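Mar 21, 2001

Listing tool, grant side. Notes mostly for me and Laiba.

Picked up where the last entry left off. The county table still had Ullville filed under two counties, so anybody searching for down payment help there got both sets of programs, including the one that closed. Fixed by hand. Need a proper rule - the zip straddles the line and the assessor goes by parcel, not zip. Vangelis Makris has the parcel list on a diskette, ask him for it again.

Import of the full listing file: 3,000 rows in. 101 bounced. Went through the bounce log over lunch:

- most are missing the school district, which we made a required field for no good reason. Make it optional.
- a bunch have the price typed with a dollar sign and a comma. Stripper handles one or the other but not both. Mine, I'll fix it.
- a few have "call agent" in the price box. Leave these out of search for now, but don't throw them away.
- one is a duplex entered as two houses with the same street number. Laiba says that agent always does it. Merge.

Reran after the comma fix. Better. Did not write down the second bounce number, stupid, do it next time.

Grant matching. The 100% financing programs are the headache. Every lender words the income limit differently. Khoo sends gross household, Triller sends adjusted, and the Nendlow office sends a paper sheet with the limit pencilled in the margin. Tried treating them all as gross and got people marked as not qualifying who plainly do. Tried all as adjusted and got the reverse. So we need a column for which kind it is. Laiba wants it as a checkbox, I want a code letter so we can add a third kind later without redoing the form. Going with the letter unless she talks me out of it.

Also family size. Form stops at six. Why. Change to a blank they type in.

Closing cost credit: test case was a buyer with $2,000 in savings and a $900 credit from the town. Tool subtracted the credit twice on the summary page. Once in the worksheet and then agian in the total line. Took me most of the afternoon to see it because both numbers looked reasonable. Total line now reads straight from the worksheet, no arithmetic of its own. Check the printed version too, I think it's a seperate template.

Search page. Laiba sat down with it cold and I kept my mouth shut. Things she tripped on:

- "Search all homes" button shows up at the top and the bottom, and she thought they did different things. Pick one.
- clicked the map expecting to get the county. Goes nowhere. Either make it work or take it off.
- typed the city with the state after it, zero results. Should trim the state.
- liked the sort by price. Wanted sort by lot size as well. Later.
- back button loses everything she typed. This one is bad, people will leave. Top of the list.

Phone number on the grant page is still the old extension. Vangelis was told, was going to change it, hasn't. I'll do it myself in the morning before anything else.

Talked with V. about the foreclosure listings. He wants them mixed in with the rest, marked with a star. I think they should be a separate page, the terms are too different and half of the grant programs won't touch them. No decision. He is going to ask two of the agents what they'd want.

Backup: copied the whole directory at end of day, old copy renamed. Do not delete the old one until the May listings are loaded and somebody has looked at them.

To do
- back button
- phone extension
- code letter for income type (L. to confirm)
- parcel list from V.
- state trimming in city box
- printed summary, check credit
- write down the bounce count!!
- ask Nendlow if they can type thier sheet 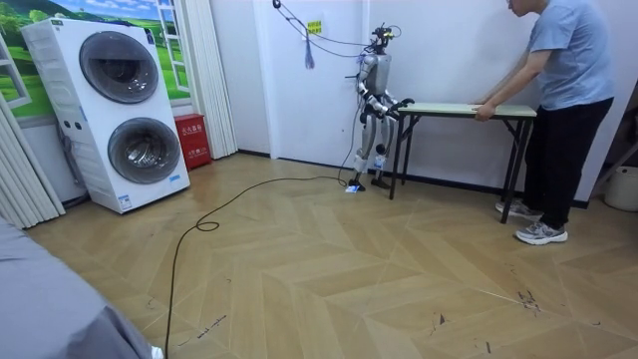
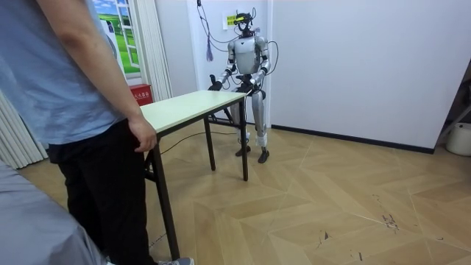
Folding table, both shots. Robot at it in the first, person in the light blue t-shirt with a hand on the corner in the second.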